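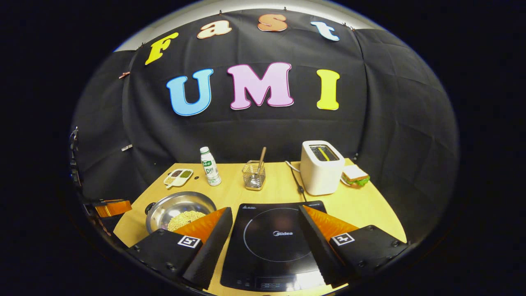
Week 3 handout: reading rates and what they are worth
Most claims for speed reading rest on a test that the seller wrote, marked and published. Start with Indham, whose course promises 800 words a minute after 12 evenings. Ordinary adults in the Prurkberg reading trial managed 285 on plain prose, and the gap ought to make you suspicious before you pay for anything. A word like "Fast", spelt out in big foam letters on black cloth, can be taken in at a glance, and sellers like to reason from that to a page of print. I don't accept the step. Four large letters in different colours tell us very little about a paragraph of tax law.

What the trial did
Charmaine Makhubela gave 18 readers the same passage twice, once at their own pace and once hurried. Hurried readers finished sooner and scored worse. She calls this a trade-off. I would call it skimming, and the course leaflets should too.

Weak points
The group was small. The passages were all in English, though several readers had Zulu as a first language, and the write-up says nothing more on that. Mpho Engelbrecht's reply makes the point well but then leans on the Flinness scores, where readers could look back at the text while answering. Those scores measure searching.

For the seminar
Bring one advert for a reading course. Find out who set the questions, and whether anyone sat them without reading the passage first. If the advert gives a percentage for "understanding", ask what it is a percentage of. Engelbrecht's reply is in the course folder; skip the appendix.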